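Week 4 handout: What your wallet is for
Everyday Objects and Household Money, Navdale evening program

Last week we read Doležal's short essay on pocket goods, and several of you liked it more than I did. Kazimír Doležal argues that a wallet is a portrait of its owner. I would ask you to be careful with that. A wallet is mostly a record of what other people have handed us: shops, banks, libraries, the dentist. The portrait, if there is one, was painted by the loyalty desk.

His evidence is thin too. He draws on the Clokasholm lost property register, 1,538 entries, and treats it as a sample of what people carry. It is a sample of what people lose. Someone who drops a wallet on a tram may carry it quite differently from someone who never does, and he spends 2 sentences on this before moving along to colour and the "honesty" of brown leather. I have no idea what dishonest leather would be.

For tonight, keep two kinds of holder apart. The folding wallet has an inside and an outside, and the inside is often a different colour or cloth from the part the world sees. The card holder is thinner and does less. Sellers describe this as freedom. You might also describe it as paying for less wallet.

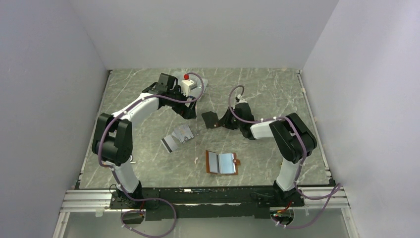

Fig. 3. Brown leather wallet with tab clasp, open to its blue-grey inner panel; at left, an open holder or small booklet in white and silver.

Look at the clasp in Fig. 3. The usual defence of a tab is security, but a small tab does little against anyone determined. Its better argument is that it keeps an overfilled wallet shut, and then we should ask why it is overfilled. The Goltorden leaflet in your reader recommends a yearly clear-out every December. Fine, but it was written to sell wallets, and the final step is to buy one.

For discussion
Does a slimmer holder change what we keep, or only move it to a kitchen drawer?
Which of Doležal's claims would survive if the register were thrown out?

Before next class, read Orozco, the chapter on clasps and fastenings. Write 200 words on one thing you carry and never use. Please leave card numbers out of it.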